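Housekeeping list – Bornwood guest rooms
Posted 07/06/2019 by Marianna Krawczyk

Hi everyone, and thank you Felicja for getting this going again. I've been meaning to answer properly, and now I have tea and a quiet half hour!

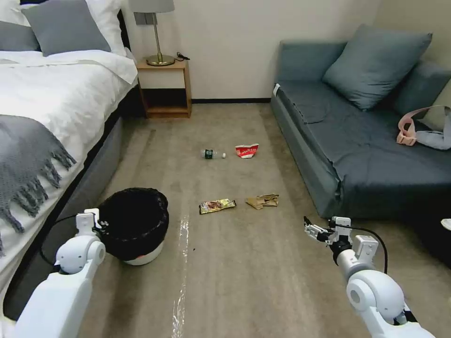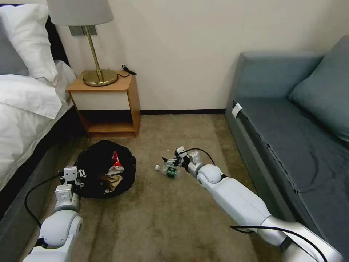

Felicja Nowicki wrote:
> Does anyone else do the floor before the bed? I was taught
> bed first, but I keep stepping on wrappers while I tuck.

I'm with you, Felicja. Floor litter first, every time, and I like the trash bag opened out right there on the carpet between the bed and the sofa, so you're not walking back and forth to the hall with one bottle in your hand (I did that for years at Condori, and my knees remember). Bottles go in our recycling at the end, so leave them beside the bag until you're done.

After that I do the nightstand – lamp base, shelf, the cord tucked back – and then the sofa cushions, and only then the duvet and pillows. The vacuum comes last of all. If a carpet still looks tired after two passes, write it on the sheet and I'll ask Undau for a price on shampooing.

Oh, and we're down to the last 2 rolls of black bags. I'll order 300 more in August unless someone shouts.

Warmly,
Marianna

Recent on this list
Melutari linen delivery, new door code
Duvet covers: buttons or snaps?
Lost and found shelf is full again

This site uses cookies to remember your list settings. Accept | Manage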